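Orden island cell: setup and upkeep notes

Applies to the kitchen island cell in the Trevton room. The cell is one robot with a five-fingered hand, one island with a double sink, and the loose items that go on it. Recordings from the cell are published under the name Rana. Maintained by Birutė Mägi. Last revised April 6, 2026.

Contents of the release

Episodes recorded: 2237
Episodes kept after review: 1917
Episodes with wrist torque logged: 944
Hand calibration files: 17

Torque logging was added in June, so earlier episodes have joint positions only. The loader fills the missing columns with NaN. It does not drop the rows.

Counter layout

The dish rack goes in the left basin with the paper towel roll lying on it. The right basin stays clear. Fruit bowl on the right side of the counter. Other things on the counter can change from episode to episode and are not annotated. 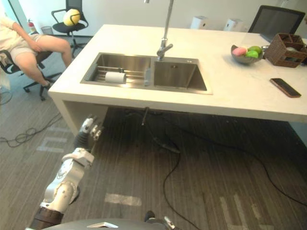

Start of a hand check, with the fingers partly curled.

Daily start

1. Power the base and wait for the joint brakes to release. You will hear them.
2. Run home_arm. The arm should reach home without touching the underside of the counter. If it stalls, back the base away from the island and run it again.
3. Run hand_check. It curls each finger and opens it, thumb last.
4. Compare the finger offsets with the last calibration file. Anything over two degrees means a new calibration before recording.
5. Look over the cables on the floor before you drive the base. The long black one by the island is the one that ends up under a wheel.

Hand calibration

Raise the hand upright with the fingers open, clear of the island corner. Start calibrate_hand and leave the hand alone until the script asks for the closed position. It takes four minutes. The file is saved with the hand serial number and a running index. Do not rename it, the loader reads the index from the name.

Wrist wrap

The black wrap at the wrist keeps the finger cables from rubbing on the housing. Check it once a week. If it has slipped toward the palm, cut it off and put on a new one with the wrist straight. A wrap put on with the wrist bent pulls at the little finger and shows up as drift in the offsets.

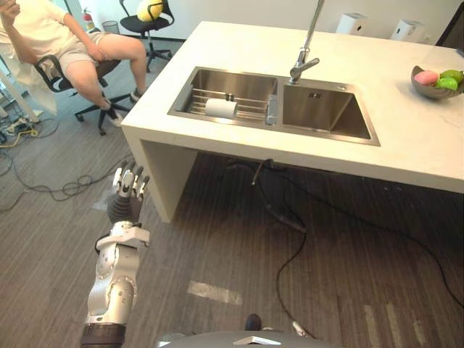 Bamden wrote in to say that the two degree limit is too loose for the thumb, and that one degree caught a worn tendon a week sooner on the same model of hand. The limit in hand_check is still two for all fingers. You can set it per finger in cell.yaml under offset_limit.

Known problems

- Some early episodes have the thumb and index columns swapped. They are listed in swapped.txt.
- home_arm reports success if the emergency stop is pressed during the last second of the move. Check the pose yourself.
- Sunlight on the carpet upsets the floor detector in the afternoon. Close the blinds or turn the detector off.

Changes to the layout go in layout.md, with the index of the first episode they apply to.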